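3.2 Gathering the demonstrations

I'll admit we changed our minds a lot about how to collect these examples! Our first try, back in January, used one long script for everyone, and the data came out stiff. For the Korkari set we let Cempaka Liem and Abimbola Etim drive the arms however they liked, as long as each episode stuck to a single task (hang a cup, take a cup off, move a cable). We kept 900 episodes, and 372 of those are cup tasks.

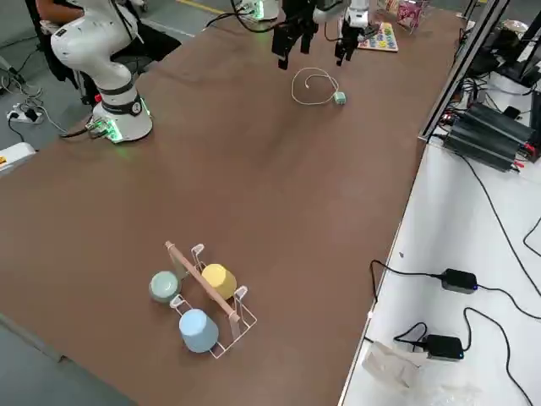 Figure 4. The two-arm workspace. Three cups are at the wire rack in the foreground; both grippers hang empty near the far side of the table.

Cups are a lovely test case, by the way. The rack in Figure 4 has a wooden handle and thin wire hooks, so a policy has to care about small differences in angle, and a cup that sits upside down shows the camera very little of itself. We also left other stuff on the table, like the cable loop under the grippers, and moved it between sessions. We threw out 87 episodes where the logs from the arms and the camera drifted apart, and those aren't in the 900.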